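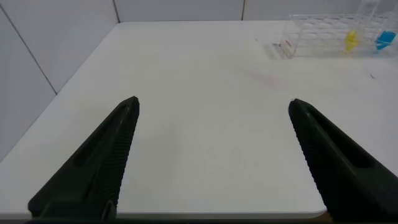

A white tabletop in Zellamdale.

Shiyu Cao wants to know whether I have eaten before she will let me ask her anything, and when I admit that I had a banana in the car she goes off to find me something better. She comes back with sesame crackers and two cups of tea, moves a pair of corduroy pants off the second chair, and says we can start now if I like.

She has been altering and mending clothes in Zellamdale for 35 years, the first 11 of them in the back of a dry cleaner's and the rest under her own name. She is 66, and she has no plans to stop, though she does close at four these days and she has given up wedding dresses. "The dresses I loved," she says. "The mothers were harder." Then she laughs and asks me to put in that some of the mothers were lovely, and a few of them still send her cards.

I had come to talk about hems, if I'm telling the truth. I have a pair of gray slacks that two different people have shortened and that still hang wrong, and it seemed to me there might be a story in why so many of us have stopped knowing how to do this for ourselves. Shiyu is patient about the question but doesn't care for the gloomy version of it.

"People say no one can sew anymore, but when I was a girl plenty of people couldn't sew," she says. "My aunt couldn't. She used tape! She had very nice coats and inside they were all tape."

What has changed, she thinks, is the cloth. She gets up to show me - she gets up a good deal, for someone who claims her knees are finished - and turns back the cuff on an old wool jacket so I can see how much was folded away inside, almost two inches, left there by whoever made it so that the next person could let it down. Then she does the same with a newer pair of pants, and there is barely enough to pinch. "You can always take in," she says. "Letting out, you need somebody to have been generous before you."

Her mornings are for the fussy work, zippers and linings mostly, while the light comes in from the street side. After lunch she answers the phone. Her one regular helper is Junhao Song, who started by sweeping up on Saturdays while he was in high school and who now does most of the jeans. She speaks of his buttonholes the way other people speak of their grandchildren's report cards. When he came through with an armful of denim I asked him what the hardest thing to learn had been, and he thought it over for so long that I nearly let him off.

"Unpicking," he said at last. "I used to rip it all out fast, to get to the good part. She made me do a whole coat lining over again, one stitch at a time. I was so mad."

"He was very mad," Shiyu agreed, pleased.

I asked what she would tell a beginner with a dropped hem and an evening to spare. Wash it first, she said, and dry it the way you always dry it. Put on the shoes you mean to wear. Get somebody else to do the pinning, and don't look down while they do it, or the whole thing will come up short in front. Use a short thread, no longer than your forearm, even though it means stopping to thread the needle again.

"Everybody wants the long thread," she says. "Then they spend the evening with knots."

She did look at my slacks before I left. The left leg had been cut a little shorter than the right, so there was nothing to do but bring the right one up to meet it, and she wrote me out a ticket for June.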